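Print this page
E-mail this page

Parcel Handling at a Small Collection Counter
Project report, Logistics and Retail Operations course
October 2022

1. Background

The Haltau parcel counter receives small shipments for people who live and work in the surrounding blocks. Parcels arrive in mixed loads, are sorted at a white table, and are then shelved until they are collected. The counter accepts up to 200 parcels on a busy day. The operator, Vevano, asked the student group to study the sorting step, where delays had been reported since January.

The group was given three questions. How should a parcel be held and set down so that its label can be read without turning it again? What kind of container suits the sorting table? Which parcels should be set apart before shelving?

2. Method

The group recorded 747 parcels over 10 working sessions. For each parcel, the recorder noted the general shape, the condition of the cardboard, the position of the label, and whether the parcel had to be turned before it could be sorted. No parcel was opened. Names and addresses were not copied into the records. 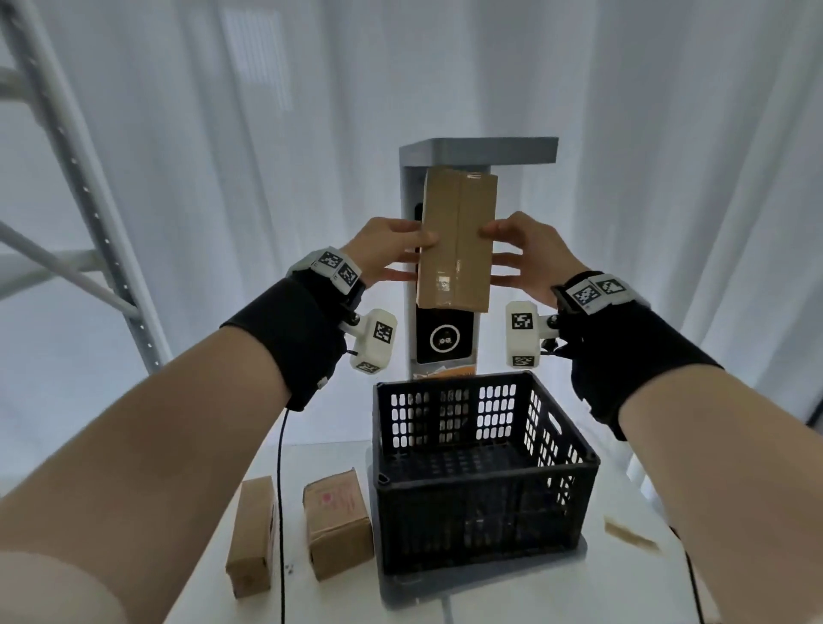 Parcels were divided into four shape groups: flat, cube-shaped, tall and narrow, and irregular. Paper and plastic mailers were placed in the irregular group. A parcel was counted as tall and narrow when its height was at least twice its width. This rule was adopted after the first session, during which two recorders had classified the same parcels differently. The records from that session were corrected before any totals were made.

3. Containers

The counter had previously used deep solid bins. Small parcels sank to the bottom of these bins and were covered by larger ones. During the project, sorting was carried out with open black plastic crates with ventilation slots in the walls. The crates are shallow enough for a small box to stand upright with its label facing the worker.

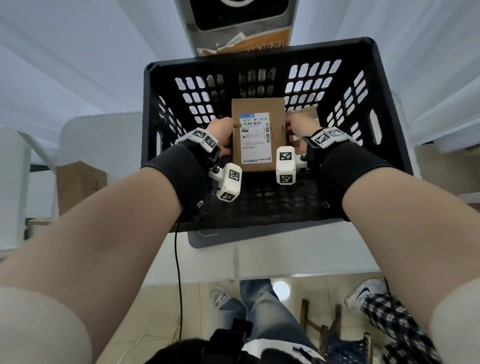
Workers were asked to fill each crate from the back to the front and to leave one hand's width free on at least one side. When this space was not left, parcels were pulled out by their flaps, and several flaps were torn in the process. The group also tested cardboard dividers supplied under the name Pirihi. The dividers kept flat parcels in order but left too little room for the cube-shaped group, and their use was ended after two sessions.

4. Condition of the Cardboard

Of the parcels recorded, 139 were marked as worn. The group used this word for any box with dents, creases, crushed corners, or flaps that no longer closed flat. Many of these boxes appeared to have been used for an earlier shipment. A worn box does not stand as steadily as a new one and should be lifted with a hand on each side.
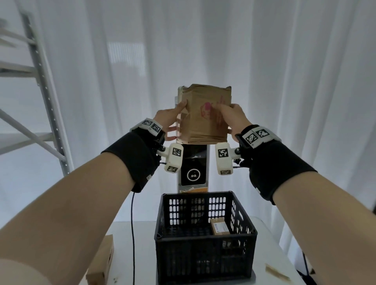 Page last changed: see revision sheet, version 4

Printed logos caused a separate difficulty. Where a box carried old printing as well as a new label, recorders sometimes read the wrong marking first. The sorting sheet, called Revotero by the course, was changed so that the shipping label is entered before any other marking on the box.

5. Findings

Tall and narrow parcels required the most care. They were stable when held upright with both hands, but tended to fall over in a crate that was less than half full. Placing them along the wall of the crate, next to a smaller package, reduced this problem. 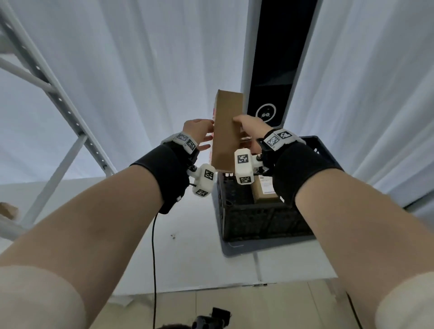 Cube-shaped parcels were the easiest to sort and were rarely turned more than once. Flat parcels were quick to handle but were the group most often overlooked at the end of a session.

6. Recommendations

The open crates should be kept in use at the sorting table. Tall parcels should be placed first, against the wall of the crate. Worn boxes should be shelved at waist height and should not have other parcels stacked on them. Each crate should be checked for flat parcels before it leaves the table.

The group did not study the collection step, and the recommendations do not apply to parcels that require two people to lift.

Print this page
E-mail this page
Back to top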